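# Folding a soft top on the bed, the slow way

I live in a small flat and there is no table big enough for folding clothes, so I do it on the bed. It took me long time to find a way which gives the same result each time. In this page I explain it for one long-sleeved top of thin knit, the kind that never wants to stay flat.

## What you need

- a bed with the fitted sheet on, and the blanket and pillows taken away
- the top, completely dry
- your two hands, without rings if the knit is delicate

I don't use a folding board. I had one from Brondero and it was fine for shirts, but soft knit slides on the plastic. A cotton sheet holds the fabric a little, and this helps more than you would expect.

## Before you fold

Pull the fitted sheet tight at the corners. A mattress is never as flat as a table, and if the sheet is also loose you will fold its wrinkles together with your own.

Hold the top by the shoulders and shake it 2 times. Then put it down with the front side facing the sheet. The neck should point away from you.

Now smooth it. Begin in the middle and move your palms to the sides. Do not pull at the hem, it makes the bottom wider than the shoulders and later the edges will not meet. If one part stands up in a ridge, lift that part and let it fall again. Pressing on a ridge only moves it to another place.

## The folds

1. Take the left side and bring it to the middle line of the back. The sleeve comes with it.
2. Fold the sleeve down, so it lies straight along the body.
3. Do the same with the right side. You have now a long rectangle.
4. Fold the hem up by the width of your hand.
5. Fold the rectangle in 3 parts, from the bottom to the neck.

After each fold I stop and smooth once with the flat hand. When a fold goes wrong, I open only this fold and not the whole thing.

For a very thick sweater leave out step 4 – it becomes too high and will fall open in the drawer.

## If it doesn't look right

Mostly the problem is at the beginning. When the far edge is wavy and the fabric has gathered up, as in the picture, smooth it before you make the first fold.

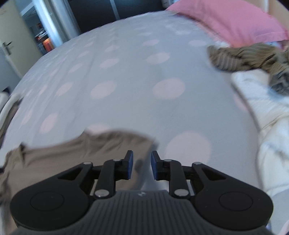 *Brown garment on the dotted sheet, with the folds and creases still in it.*

Another problem is the twisted side seam. Some tops are sewn a little crooked, or they turn in the wash. Then don't follow the seam, follow the middle of the neck.

## Putting away

I stand the folded tops in the drawer one beside the other, with the round edge up. In my Cestach drawer there is place for 4 thick ones in a row, or more if they are thin. In November, when the warm things come out, I fold everything again from zero, because after a summer at the bottom of the closet the old lines are pressed in quite hard.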